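4.2 Grasp planning for small mixed pieces
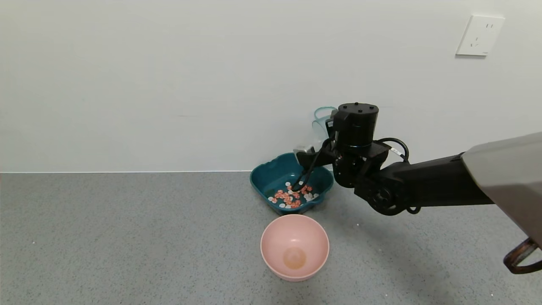
Figure 3. The two-finger gripper at the pile in the teal basin, with the pink bowl in front.

One reader of an earlier draft, Hashmi, asked why we plan a grasp at all in such a pile, when a fixed downward motion with a slow closing of the fingers would also bring something up. The remark is fair, and we therefore kept the fixed motion as our baseline. In the following we call it FM, and our planner is called Kinelden.

Both methods share the same perception step. The head camera gives one colour image, from which the rim of the basin is found first. The pixels inside the rim are then divided into background, orange-red pieces and white pieces. We do not try to separate every single piece, as they overlap too much and the borders between two white pieces are often weak. Instead, a density map is computed for each colour, and the planner looks for a point where the wanted colour is dense and the other colour is thin. In a pile like that of Figure 3 the white pieces lie mostly towards the right and lower edges, so for white the best points are usually found there.

The second part of the planner concerns the approach. The fingers are slender, but the wrist above them is wide, and a vertical approach near the rim can bring the wrist housing against other objects on the counter. Kinelden samples 65 approach directions for each target point and removes those where the swept volume of the forearm, wrist or fingers touches the rim or any object behind it. Transparent objects are a known difficulty in this step. The depth values on a clear cup are mostly missing, and in the first version the planner treated such holes as free space. We now treat every hole larger than 20 pixels as occupied. This is conservative and it sometimes removes good approaches, but we prefer it.

The remaining directions are ranked by joint travel, and the first one is sent to the controller. The whole planning step is limited to 800 ms. If no direction is left, the target point is dropped and the next one in the density map is tried, up to 6 times, after which the arm goes back to its rest pose and a new image is taken.

During the descent the planner is not active. The controller from the Grallance library watches the motor current in the wrist and stops the motion when the fingers meet resistance. We had to lower its threshold in July, as the value given for the Wellaswood test bench was chosen for rigid blocks and pushed the fingers too hard against the bottom of the basin. The same threshold is used for FM, so that the two methods differ only in where and from which side they enter the pile.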